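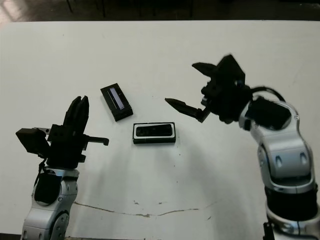 Week 6 handout: Can a machine do the chores yet?

Course: Machines at Home and at Work
Instructor: Bereket Sisay
Plestton Evening College

Welcome back, everyone. I promised last week that we would finally leave the history behind (I know some of you were getting tired of looms) and talk about the question most of you wrote on your sign-up cards, which was some version of "When will a robot do my housework?" I have been teaching this course for 8 terms now and that question comes up every single time, so I have given it a whole evening, and these notes are meant to be read before or after the lecture, whichever suits you.

1. What counts as a chore

Let's start by being a little fussy about words. A washing machine does a chore, in a sense, and has done it very well for generations. But think about what is left over for you: gathering the clothes, turning the socks the right way out, checking the pockets, loading, unloading, folding, putting away. The machine does the long wet part in the middle, inside a drum that was built for it, and everything that involves reaching out into an untidy world and picking something up is still yours.

For this course I will use "chore" to mean that second kind of work. It happens in a space that was arranged for people, with objects that were made for people's hands, and the objects are rarely in the same spot twice. Tidying a desk is a chore in this sense. So is sorting returned items at the back of a shop, or putting small parts into a tray before they go to the next bench.

2. Why small things are hard

Most people guess that heavy work is the hard part for a machine, and I guessed the same when I started reading about all this. Lifting is mostly a matter of having a big enough motor. Picking up a thin, flat object from a table is a different kind of trouble altogether, and I'd like you to try it tonight with your phone or a bank card.

Put the card flat on the kitchen table and pick it up slowly. You'll probably find that you do one of these:

You slide it to the edge of the table and pinch it from above and below.
You press one end with a fingertip and get a nail under the other.
You drag it against something that won't move, so that it tips up.

Every one of those depends on feeling what is going on at your fingertips. You know when the card has started to slip and you push a bit harder without thinking about it. Now try again wearing oven mitts, and you'll have a fair idea of the difficulty facing a two-fingered gripper that can't feel very much. If the fingers come down too high they close on air, and if they come down too low they push into the tabletop, and the difference between the two may be the thickness of the object itself.

Shiny surfaces make life harder as well. A camera looking at a glossy black panel may pick up the reflection of a lamp or the ceiling, and some depth sensors get very poor readings from dark or glossy materials. We look at the same panel and simply know there's a flat top there. We have had years of practice with that kind of thing, most of it before we could talk.

3. Why two arms

Students often ask why so many of the newer machines have a pair of arms when factories got along for years with one. A factory can build a clamp. If a part needs to stay still while something is done to it, an engineer designs a fixture, bolts it down, and the single arm works against that all day long. Your kitchen has no clamps. You hold the jar with one hand and turn the lid with the other, and you hold the box down while you pull the flap.

A second arm is, in large part, a clamp that can be anywhere. It also lets the machine pass an object across, so that the arm on the left can deal with things the right one can't reach comfortably. The price is that both arms have to know where the other one is, and the planning gets a great deal more complicated – two people making dinner in a narrow kitchen will understand this at once.

4. The Kudcombe bench

I want to spend a good part of the lecture on Kudcombe, a repair and resale workshop that a former student of ours helps to run. They tried out a two-armed sorting bench for one job only: take small items from a table and put each one in the correct bin. They called the bench Sani, and they kept a log, bless them, which is more than many people do.

Over the trial, which finished in May, the bench made 4000 attempts at picking something up. Of these, 1476 ended with the item in the right bin and no person stepping in. I'll ask you in class whether you think that is good or bad, and I would like you to have an opinion ready. Please think about these points:

What happened in the rest? An item left where it was costs a few seconds, but an item dropped on the floor may cost its price.
Who was standing by? If a worker must watch the bench the whole time, the shop has not saved that worker's hours.
How does a person compare? Kudcombe's newest hire learned the same job in a morning, and that included a long break for coffee.

The log also shows that the results depended very much on the item. Blocky things with straight sides went well. Thin cases and loose cables went badly, and anything in a soft bag was hopeless, so they stopped offering it bags.

5. Reading a demonstration video

Many of you will have seen clips of a machine folding a shirt or clearing a table. I enjoy them too! But do get into the habit of asking a few questions as you watch. Is the video sped up? Is somebody steering the arms from off to one side? (Remote control is a perfectly respectable way to teach a machine, but it should be mentioned.) How many tries came before the one we are shown? Would it still work if the table were a different height, or if the lamp were moved?

The Jidusura reading in your packet goes through one such clip in detail. It runs to 38 pages, and I'm sorry about that, but the middle section on lighting is the only part you really need.

6. So, can they?

My own answer this term is "some of them, in some rooms, with somebody nearby." On a shop floor, where the job can be narrowed and the table kept clear, useful work is possible. In a home I would expect help with a few fixed tasks well before I'd expect a general helper. You are very welcome to disagree with me, and last term's class did so loudly.

For next time

Choose one chore you do every week and write down every separate movement in it, from the first reach to the last. A single page is plenty. Mark the movements where you rely on touch, and put a star next to the one you think a machine would fail at first.

If you'd like to go over the reading with me, I'll be in the college library on Saturday from 10 until noon, at the long table by the window.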